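Prullix Flagon and Cruet Set, Clear Glass

Manufacturer: Harnodetti
Supplied by: Fastolstead Church Furnishings
Category: Altar vessels / Glass
Page revised: 6 Jun 2022

Overview

The Prullix set is a plain glass service for wine and water at the Eucharist. It is intended for parish churches, convent chapels, school chapels and hospital chaplaincies that need vessels which can be washed and inspected easily. The glass is clear throughout, with no color, cutting or gilding. The letters V (vinum, wine) and A (aqua, water) are etched on the cruet stoppers and can be read by touch.

Contents

Flagon with lid
Cruets with stoppers, two (one V, one A)
Glass tray
Spare sealing rings for the flagon lid

Dimensions and capacity

Flagon, working capacity: 400 ml
Cruet, height with stopper: 14 cm
Flagon lid: glass, with replaceable silicone ring
Cruet stoppers: ground glass, not interchangeable
Tray: flat base, raised rim

Working capacity is measured to the shoulder of the flagon. The vessel will hold more if filled into the neck, but it then drips when first tilted. For large congregations we recommend a second flagon over an overfilled one.

Material

All parts are borosilicate glass, annealed after forming. Borosilicate tolerates hot water better than ordinary soda glass and does not react with wine. The handles are drawn from the same glass and fused to the body, so there is no adhesive joint to fail. Small seed bubbles may be present in the handles and are within the maker's tolerance.

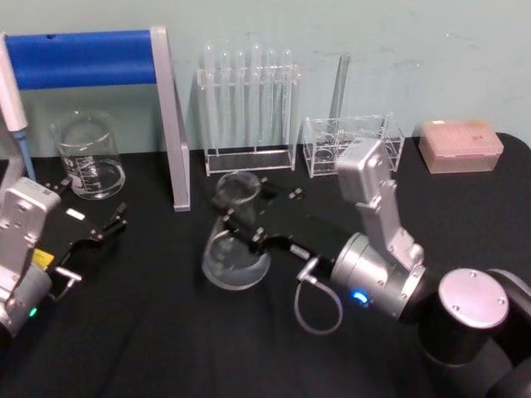 Flagons in older altar sets were often made with a plain round mouth, and the last drop tended to run back down the outside of the vessel and onto the linen. The Prullix flagon is formed with a narrow lip that breaks the stream when the vessel is returned upright. The lip is a small one, of the same general kind as the slight pour spout on the beaker near the left of the photograph. Unlike the beaker, the flagon carries no printed graduations. Sacristans who need to measure should do so in a separate vessel before filling. The cruets have the same lip on a smaller scale, and it is set opposite the handle, so they can be used in either hand.

Stoppers and lid

Each stopper is ground to its own cruet. The V and A stoppers should not be exchanged, as a stopper in the wrong neck may bind or leak. If a stopper sticks, stand the neck in warm water for a short time and turn the stopper gently. Do not use a tool. The flagon lid seats on a ring and can be lifted with the hand that holds the handle. It is a dust cover and is not suitable for carrying the filled flagon in a bag or car.

Cleaning

Rinse all vessels with water after use, in accordance with local practice for the disposal of the first rinse. Wash by hand in warm water with a mild detergent, then rinse again and invert to drain. A soft bottle brush may be used. Avoid wire brushes and scouring powder. Hard water leaves a white film inside the neck, which can be removed with diluted white vinegar left to stand and then rinsed out. Store the cruets with the stoppers out.

The flagon and tray are dishwasher safe. The cruets and their stoppers should not go in a dishwasher, where contact between ground surfaces can cause chipping.

Compatibility

The tray fits the Cronin credence shelf, standard and narrow models. It does not fit the older Cronin wall bracket, which has a shorter ledge. The cruets can be used without the tray.

Engraving

Engraving is available on the tray rim and on the foot of the flagon. Dedications are cut in plain capitals. The cruets are not engraved, as the wall is too thin. Engraved items cannot be returned unless faulty. Please check the spelling of Latin inscriptions before ordering; we cut the text as supplied.

Spare parts

Sealing rings are sold in packs of two. Replacement stoppers require the cruet to be sent in for grinding. Flagons and trays are available singly. The earlier pattern with the pressed-glass tray was withdrawn in January and spare trays of that type are no longer held.

Ordering

Plain sets ship from stock. Engraved sets are made to order, and the delivery date is confirmed when the inscription has been approved. Questions about sizes, inscriptions or spare parts should be addressed to Marcelle Joly, Altar Vessels, Fastolstead Church Furnishings.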